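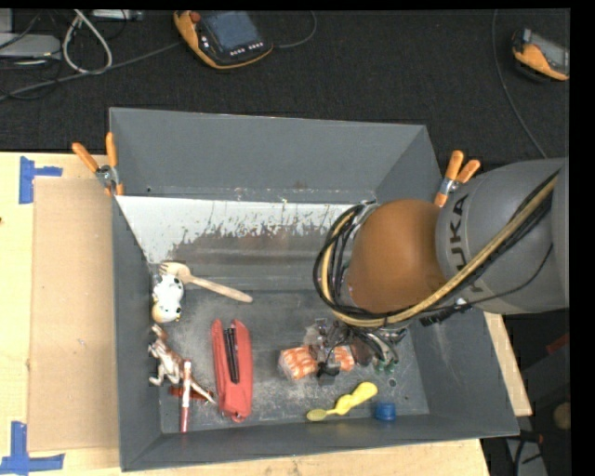 Eirlys Pumphrey wrote in to ask whether she really has to tape her cables every single time, or only when she has company in the shop. Every single time, Eirlys! I know, I know. But cables are where most of my mail comes from, so let's start with them and then get to the rest of my shop rules for anybody running an arm over a picking bin.

Cables first. Leave a loop with some slack at each joint, then jog the arm slowly through its whole reach and watch that loop. If it pulls straight anywhere, or rubs on the rim of the bin, fix it now. I did this on my old Grutberg bench and found a hose that had worn halfway through, and I'd walked past it for a whole September.

Clamp the bin. A heavy metal one feels like it'll never go anywhere (mine weighs more than my dog) but a nudge from the side will shift it and then every position you taught is off. Two spring clamps on the rim do fine for light work. Keep the handles outside the path of the arm, and check them again after lunch, when you've leaned on everything.

Mark your spots! Blue tape at the corners of whatever sits next to the bin means you can put it back after you sweep. It peels off clean if you don't leave it till next year. I left mine on for 19 weeks once and had to go at it with a plastic scraper and cooking oil.

Now the controller. Give it one home and always put it back there, screen up, with the stop where your hand can find it. Ynyr Eynon keeps his on a rubber mat and I've copied him. Whoever is nearest the arm holds the controller, full stop, and I don't care who's paying for the coffee.

Hands out of the bin unless the arm is stopped and locked out. My own limit for setting up is 90 millimeters a second, and that feels painfully slow until something snags. If you're mixing things for a test, go for odd shapes: pens, a wooden fork, something in slippery plastic wrap, a little plastic animal. Skip glass and anything with a blade.

Last one, wipe out the bin before you start. Dust and grit get into the fingers. I use a dry Bevan cloth, then one barely damp, and I write it in the log. Mine has eight columns and I fill in maybe five of them on a good day. The oldest page still stuck to the wall says 2/12/18, "clamp slipped, my fault."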